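Brelasberg Brush and Dustpan

I keep this set by the craft table, and it gets used most days. The brush has a long cream handle and dark gray bristles.
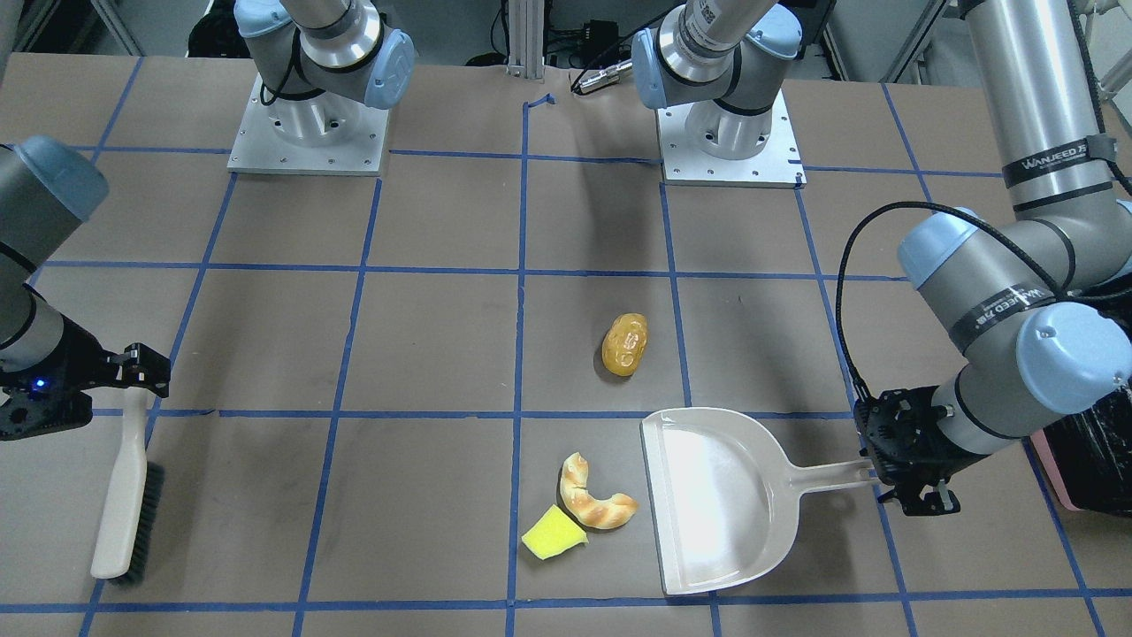
The pan

Wide, flat and pale, with a low front lip. Mine lives on brown paper and blue tape, so crumbs are easy to spot!

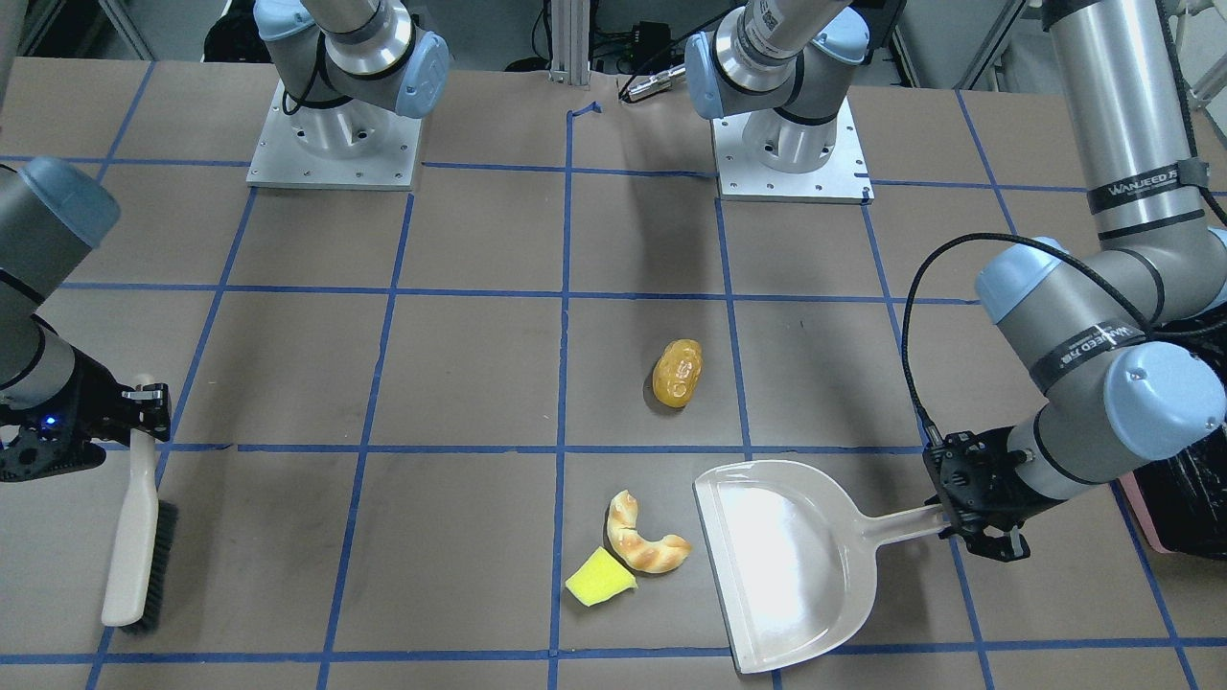 Brush and pan, with the toy croissant

It takes bigger stuff too - a sponge and a play croissant fit together.

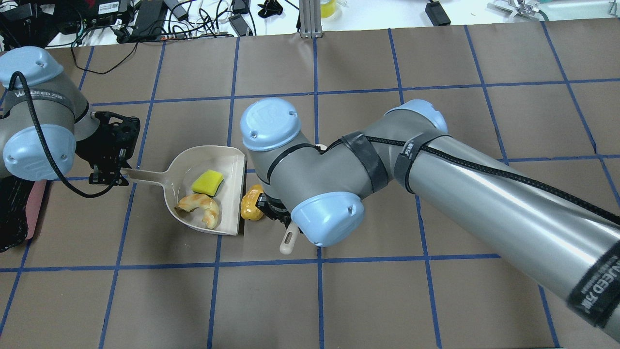 I paid 40 for the pair, and shipping took almost a week in August.

The handle

Long on the white measuring scoop too, with an oval slot.

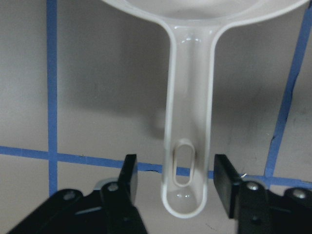 Ordering

Item 815. Ask for Jessie Moffat.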